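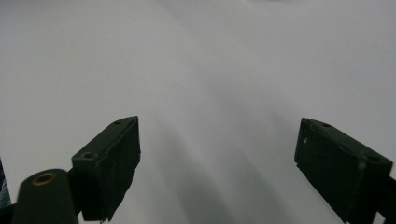 Minutes, May meeting of the Berge game club
Notes by Rania Majali

We got going a bit after 7, once I'd found the right cable for the projector.

Frame rates in Veltier
Most of the evening went on this! Direck put out the performance patch and I'd played it at home on my 157 Hz setting (yes, it's a weird monitor). I get nearly 140 frames in the open fields and 110 in the harbor town, which is way smoother than I had before. The back row wanted to know if the shadows look worse. I think they do, a little, mostly at dusk, but I'd take that trade any day. We agreed to try it on the club machine with motion blur off and compare next time.

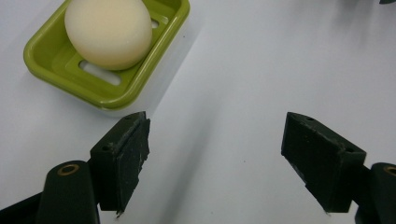
Lime-green soap dish with a cream-colored ball

Ellent co-op night
We're going with 2 teams, same as before, and voice chat stays on for everyone. I offered to host again, so please update the game before you show up (it's a huge download and our Wi-Fi is slow).

Save files
Old Veltier saves load fine after the patch, but I lost my custom button layout, so write yours down first.

Still open
Whether we buy the Ellent expansion as a club. I'll ask about a group price and post it on the board.

Finished at 9:15.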